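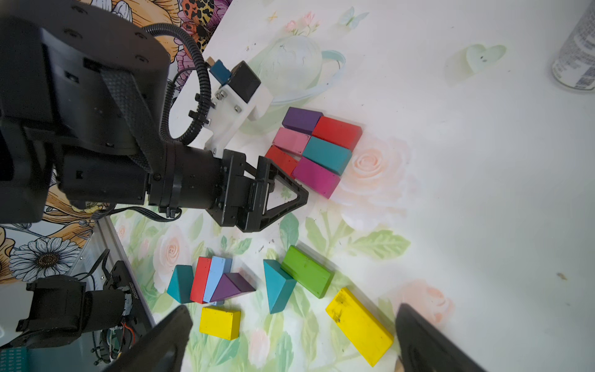 Painted blocks on the floral table covering, Otcombe playroom.

Progress report: Otcombe Block Library
Prepared by Orsolya Illés for the Fonseca Fund
2026-10-19

The grant paid for secondhand wooden building blocks to be sorted, repaired and lent out in sets to families and playgroups. This report covers the work since February.

Sets. We planned 46 sets and 40 are ready to lend. The other six are short of triangular pieces. Rectangles come in with nearly every donation, but triangles get lost at home and few people give them away. Florêncio Cardoso has found a supplier, Dundum, that will cut them to our sizes. The order is placed and we expect to finish the last sets before the next report.

Condition. Most donated blocks need only a wipe and a light sanding. Stained pieces stay in use if the paint is sound. Chipped corners are sanded and touched up. Anything split is taken out. We stopped trying to match the old paint exactly, so a set may now hold two slightly different reds or greens. No borrower has complained. 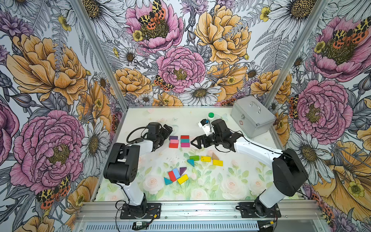 Sorting is done by shape first and color second. We began the other way around and it was slow, as the purples and dark pinks kept getting mixed up under the evening lights. Peadar Mac Suibhne rewrote the sorting sheet in the spring and it now fits on one page.

Spending. We have $400 left in the materials line. We ask to move it to storage, as the cloth bags wear through at the seams. Lidded boxes from Furkia would cost $5 each and would stack on the shelves we already have.

Lending. Families keep a set for a month and can renew once. Playgroups asked for longer loans, and we have agreed to a full term for them. We also asked borrowers what they would change.
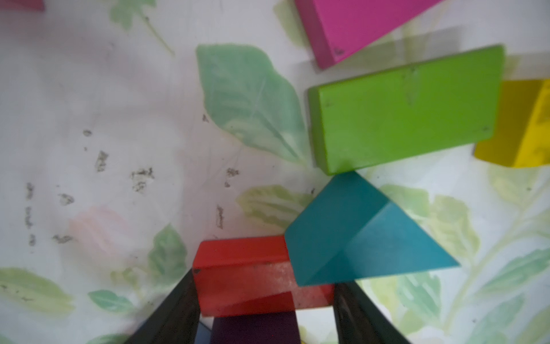 Theda Wiegand wrote that her group would gladly take fewer colors if it meant more long pieces, as the children run out of them as soon as they start on a bridge. Berenice Beltrán asked for a picture list in each bag so that she can check the pieces before returning them.

The picture list is being drafted. Adding long pieces would change the makeup of every set, and we would like to discuss that with you before we order more wood.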